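Flollel Sleeve Fit Notes

README, May release

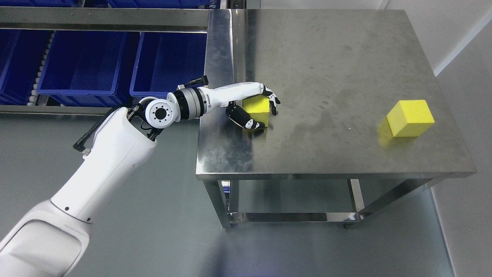 Flollel is a small table of fit notes for knee and calf compression sleeves, and we're so happy to finally share it! It has 206 rows, one per wearer and sleeve, collected by Amnuay Chaimongkol and Declan Ní Bhriain at the Distisley running club.

What's in a row

leg_cm: circumference at the widest part of the calf
knee_cm: circumference at mid-kneecap, leg straight
size: the size on the label
slide: none, a little, or a lot, after a 40 minute walk
notes: whatever the wearer wanted to tell us (these are great reading)

Known gaps

Only 35 rows cover calves over 40 cm, so please go easy on conclusions there. Left and right legs are separate rows. Blank knee_cm means a calf-only sleeve.

Using it

Open fit.csv in any spreadsheet. Share it and change it as you like, with credit. If you have sleeves at home and a tape measure, send us your rows! Declan merges new ones each month. This is not medical advice.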